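Handout 5: Notes from the open day at Valtum, Ultbridge
Module: Handling and Assembly
November 3, 2018

These notes cover the second half of the visit. Read them with the handout on joint frames before the lab.

1. Cell layout
Rory Pollock ran the demonstration in the Briner cell. The arm works over a flat tabletop and is programmed by hand guiding, then edited as a list of poses. Speeds were kept low for visitors. The controller logs joint angles and gripper width, and the group has over 3000 logged runs from this cell.

2. Task
Pick up a mug, turn it, and place its handle over a peg on a mug tree. The tolerance is set by the gap between the handle and the peg, so position error and tilt error must be treated together. Pollock gave the usable tilt range as 27 degrees for the mugs they stock. Outside that range the handle meets the end of the peg and the arm stops on its force limit.

3. Grasp choice
Two grasps were compared: on the rim from above, and on the handle from the side. The rim grasp is easier to plan but leaves a long lever arm between fingers and handle. The handle grasp shortens it, at the cost of covering part of the opening that has to go over the peg.

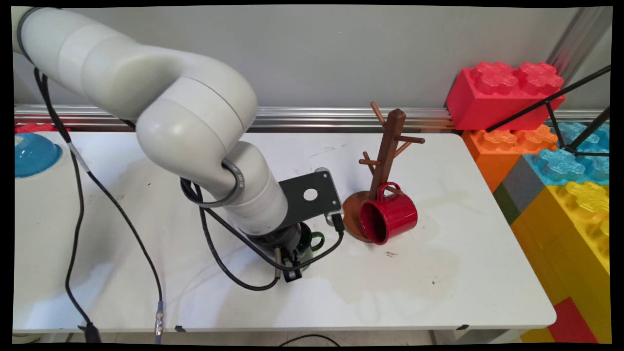 The planner, Gudeta, scores both grasps before each pick and rejects any that would bring the wrist too close to the post. Cable slack counts as part of the wrist volume. Students often leave this out of their own models and then find that poses near the joint limits fail.

4. For the lab
Write the handle-to-peg transform in the tool frame. State which error terms change when the rim grasp is replaced by the handle grasp. Use run 1610 from the shared folder and ignore the first 5 seconds, when the arm is homing.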